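How Do You Teach a Robot to Tidy a Bed?

Suppose you had to teach someone to fold a blanket. Easy enough. You would say, "Grab the corners and fold it in half," and they would do it, possibly while complaining.

Now suppose your student has never seen a blanket. It doesn't know what a corner is. It doesn't know that cloth flops. It has no idea what "in half" means, and it can't complain, which makes it hard to tell how the lesson is going. Your student is a robot.

Why not just tell it what to do?

People do tell robots what to do, by writing computer programs. This works very well when the robot's job is the same every time, like putting a lid on a jar. The jar stands where it always stands. The lid is always round.

Cloth has other plans. Drop a sweater 100 times and you will get 100 different heaps. A program with a rule for every heap would be very long, and the person writing it would be very old by the end.

Show, don't tell

So engineers borrow a trick from parents, piano teachers and big sisters. They show the robot what to do and let it copy.

There are a few ways to do this. You can take hold of a robot's arm and move it yourself, a bit like helping a toddler hold a spoon. You can also steer the robot by remote control, sitting at a desk or standing across the room with a controller in each hand. It looks like playing a video game, except that the prize for winning is a folded towel.

The third way is to leave the robot out of it for now. You carry a robot's hand around and do the chore with that. The tool is called a hand-held gripper. It has two fingers that open and close, and a camera rides along on it. The camera records what is in front of the fingers, so later the robot can learn from the same view its own hand would have.

A gripper can go anywhere a person can go, including up to a bed with a patchwork quilt on it, where a folded magenta cloth is waiting right in front of the fingers. 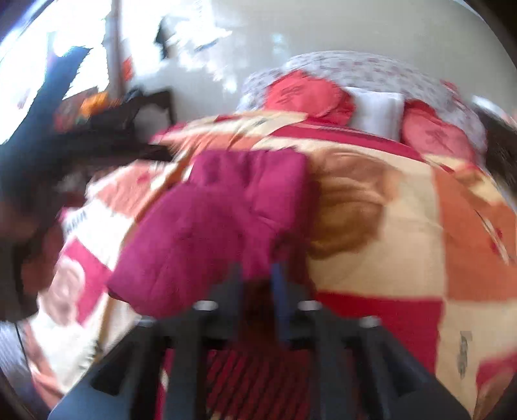
Once more, please. And again.

One lesson is never enough. A team might record the same chore 400 times, with small changes. The cloth starts on the left, then on the right, then upside down. The curtains are open, then shut. Someone brings in a different quilt.

If you think that sounds dull, Ctibor Dvořáček agrees with you. He once spent most of June picking up blankets with two fingers. "I did 60 before lunch on my first day," he says. "After lunch I went home and left my own bed exactly as it was."

The changes matter, though. A robot that has only ever seen one blanket on one bed may decide that this is the only bed in the world. Take it next door and it will be very confused.

What about mistakes?

Teachers drop things. They pinch the quilt along with the cloth and drag the whole lot sideways. Some of those recordings get thrown out, so the robot won't grow up thinking that dragging is the right way to do it. Others are kept if the person fixed the problem, because robots need to see how to fix things too.

Try it yourself

You will need a pair of kitchen tongs, a small towel and a bed. Hold the tongs in one hand and put the other hand behind your back. Fold the towel in half. Then fold it again.

Now shake it out, drop it somewhere else on the bed and start over. See how many times you can do it before you would like a robot to take your turn.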